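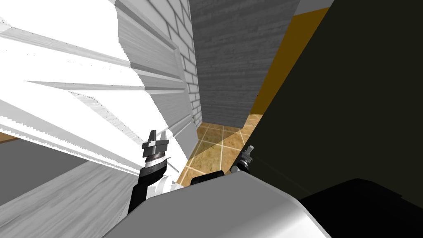 Charalambos Tsolakis

Draughts and the cold end of the house

Every autumn the same letters come in to the Cutley residents' newsletter, and most of them are on draughts. People have had the boiler serviced, they have bought thicker curtains, and the hall is still cold by six in the evening. This month I have put together what I tell people when they stop me outside the shop.

Start with the internal doors. Most of the houses on the Sterkis side were built with a gap under each door to clear a thick carpet. The carpets have mostly gone and the gap has stayed. A brush strip screwed to the bottom of the door will deal with it in ten minutes. Cut the strip with a junior hacksaw, a little short of the full width, and set it so the bristles just touch the floor. If they bend over, the door will drag and you will stop shutting it.

Outside doors need more care. Foam tape is cheap and lasts one winter, perhaps two on a door that isn't used much. Rubber seal costs more and is worth it on a front door. Clean the frame with white spirit first and leave it to dry before you stick anything down. Do the hinge side as well, which plenty of people miss.

Letterboxes are often the worst offender. Mine had a flap that stood open a finger's width whenever the wind was from the east. I fitted a brush plate on the inside and the difference in the hall was plain that same night. Check that yours still takes a large envelope, or you will be fetching your post from the doormat outside.

To find a leak, wait for a windy day and go round with the back of your hand slightly damp. You will feel moving air on it long before you feel it on your face. Try skirting boards, the loft hatch and the place where pipes come in under the sink. 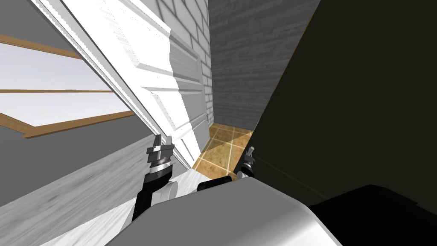 Should I seal the air vents in the walls too?

Leave them open. A room with a gas fire or a stove needs that air to burn safely, and blocking the vents in other rooms tends to bring on damp behind the furniture.

The same goes for the small slots at the top of newer windows. Close them on a rough night if you like, but open them again in the morning.

Olteanu the ironmonger has brush strip and rubber seal in stock and will cut both to length if you bring the measurement. Take it in millimetres. The shop shuts at one on Thursday.

I have 3 spare lengths of white brush strip left over from my own doors, free to anyone in Cutley who can use them. Drop a note through my door with your name and house number. Next month I will write about bleeding radiators, and I would be glad to hear from anyone who has dealt with a seized valve.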